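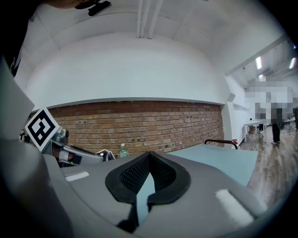 Grey housing, black rubber, one white strip on the slant.

Every month the wage figures come out and every month I read the same cheerful sentence, which is that pay is "outpacing prices". I've now read it often enough to want to know whose pay and which prices. So I spent two evenings with the latest release, a pot of tea and my own payslips going back to last May, and I'm afraid I came away less convinced than when I sat down.

Start with the word average. If a firm gets rid of its lowest-paid people and leaves everyone else's wages exactly where they were, average pay at that firm goes up. Nothing has been added to a single pay packet. The people who did the sums know this perfectly well and say so in the notes, but the notes don't get read out on the radio.

I saw it happen at close quarters. Years ago I did the wages at Plurach, a packing firm with 237 on the books, and we let go 32 people from the night shift one spring. They were the cheapest hours in the building. The next quarterly report to the owners had a line in it about "healthy growth in average earnings" and I remember typing it up and feeling a bit sick. It was true. I checked it twice. Two of the supervisors asked me where their healthy growth had got to and I hadn't much of an answer for them.

Then there's the business of one-off payments. My present employer, Pundinside, gave us all £400 before tax and called it a cost of living award. Very welcome, and I spent it on tyres. But it isn't a rise. It doesn't go into the hourly rate, it doesn't count towards next year's rise, and the pension contribution wasn't worked out on it either (I asked). Whether that sort of thing ends up in a headline depends on which headline you pick. There's one measure with bonuses in and one with them out, and I notice the minister of the day tends to be fond of whichever is higher.

Our actual rise was 4 per cent. I'm not going to pretend that's dreadful, I've had years of nothing at all. What I object to is being told it has left me better off when my rent went up by more than that and so did the car insurance. The answer I always get is that my shopping isn't the nation's shopping, and fair enough. But then the nation's pay rise isn't my pay rise either, and you'd think somebody would mention it in the same breath.

Rosine Collet, who I used to share an office with and who still does payroll for a living, thinks I'm being unfair. Her view is that an average is only ever meant to show which way things are drifting, and that if you want to know about your own life you should look at your own bank statement. She also says wages really have picked up at the lower end. At Chuensuk, where she is now, they've had to put up starting pay twice to get anyone through the door. I believe her. I'd only point out that the people already there, the ones with six or seven years in, are now earning pennies more than someone who began last week, and a few of them have noticed.

That squeeze in the middle is the part I'd like to see more written about. You can look for it in the tables if you've the patience. They do publish figures by band, and by region, but they come out later and they're fiddly, and by then the cheerful sentence has been round the houses and everyone's moved on to house prices.

And before anybody sends me the Flillutex survey again – yes, I've seen it. It says most employers "expect to offer competitive increases" this year. It's a survey of what managers say they expect to do, put out by a company that sells pay software to managers. I'd want to see what they paid last year against what they'd said the year before, and I couldn't find that anywhere on their site. If it exists, send me the link and I'll read it.

I've been through the release dated 8 March 2024 line by line, or near enough, and I don't think anyone is fiddling anything. The sums look fine to me. I just don't think they say what's being claimed for them. I'm going to keep a note of my own hourly rate next to my rent, council tax and the weekly shop, and put it up on here when I've got a full year of it. The shop receipts are in a biscuit tin at the moment, so it may take a while.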